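Remembering a Public Life: A Conversation with the Curator of the Furnbridge Memorial Room

When a former governor's widow died in February, the Hollville Historical Society opened a condolence book in the front hall of Furnbridge, the house where she spent her last years. By Tuesday of the following week it was full, and a second had been started.

The Society's curator spoke with the newsletter in the reading room on the ground floor. She was asked first what visitors had chosen to write.

"Very few of them mention politics," she said. "They write about meeting her at the library, or about a letter she answered. One woman copied out a recipe she had been given at a church supper."

The two books together hold more than 200 entries. The Society intends to keep them with the family papers, which came to Furnbridge in 16 boxes under the terms of the Dewulf bequest. Nine of those boxes have been cataloged. The rest consist mainly of household correspondence, and the curator expects that work to continue through the summer.

Asked whether the public sees the spouses of officeholders clearly, she was cautious.

"People feel that they know them - and in a small state they sometimes do. But the letters show a person who was more private than her reputation. She disliked speeches and wrote hers out in full, usually the night before."

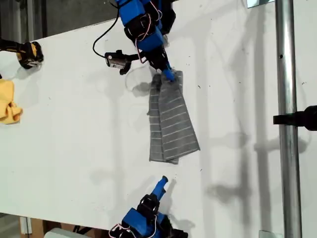 The curator added that the speeches will be the first papers made available to readers. Several carry corrections in the governor's handwriting, and a few of those corrections were crossed out again by his wife.

"I would like people to read those pages for themselves," she said. "It was a long marriage, and they argued about commas."

The memorial room opens at 9 a.m. on weekdays. Parking is available on the Drikton Street side of the house. Requests to consult the papers should be made in writing to the Society's office.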